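Recorded Sound and Its Formats
Handout 6: Tape echo, from studio accident to stage equipment

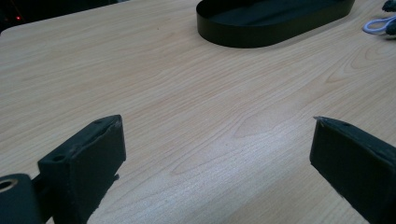

What this handout covers

Last week we finished with multitrack recording. This week is about one effect, echo made with magnetic tape, and how it moved from the control room to the floor in front of the guitarist. Read it before the listening session. Ruan Sibiya will run the playback, and the track list is on the course page.

How tape echo works

A professional tape machine has separate heads for erasing, recording and playing back, in that order. The tape reaches the playback head a moment after it passes the record head. If you listen to the playback head while you are still recording, you hear everything slightly late. Mix that late signal with the original and you have a single echo, usually called slapback.

The delay depends on two things: the distance between the heads and the speed of the tape. Slower tape gives a longer delay. Feed some of the delayed signal back into the record head and the echo repeats, a little duller each time. Turn the feedback up too far and the repeats build into a howl. Dub engineers in the 1970s used that howl on purpose.

Worked problem

Convert everything to the same units first. If the heads are 40 mm apart and the tape moves at 190.5 mm per second (7.5 inches per second), the delay is 40 divided by 190.5, or 0.21 seconds. At double the speed it is half that.

Now try it the other way. You want a delay of 600 milliseconds at the slower speed. How far apart do the heads have to be? Does that seem practical inside a portable box? Bring your working.

Slapback and rock and roll

By the mid-1950s slapback was common on rockabilly vocals and guitar. It thickened a thin voice and made a small room sound like something else. Listen for the consonants, where the repeat is easiest to hear. On a loud snare it can be mistaken for a second player.

Portable units

Early portable echo units used a short loop of tape and several playback heads. Switching between heads changed the delay without changing the speed. The loops wore out quickly and had to be replaced, and dirty heads made the repeats dull and uneven. Many players liked that sound anyway – some still ask for it in software.

Later machines let a long loop run loosely in a chamber, which reduced wear. Solid-state delay chips arrived in the 1970s and digital delay followed. Both were easier to look after, and tape units became cheap secondhand.

Terms to know

Slapback: one short, clear repeat.
Feedback (or regeneration): delayed signal sent back to the input.
Wow and flutter: slow and fast changes in pitch caused by uneven tape speed.
Saturation: the soft distortion of a tape recorded at a high level.

For the seminar

Hipólito Cáceres's group will present on dub mixing, and Embla Kristiansen's on rockabilly vocals. Ten minutes each, with two musical excerpts. Everyone else should write 600 words comparing a slapback recording with one that uses long repeats. Say what the echo does to the rhythm as well as to the voice.

Papers are due 2018-11-15. Send questions about the worked problem to Phong Mạc.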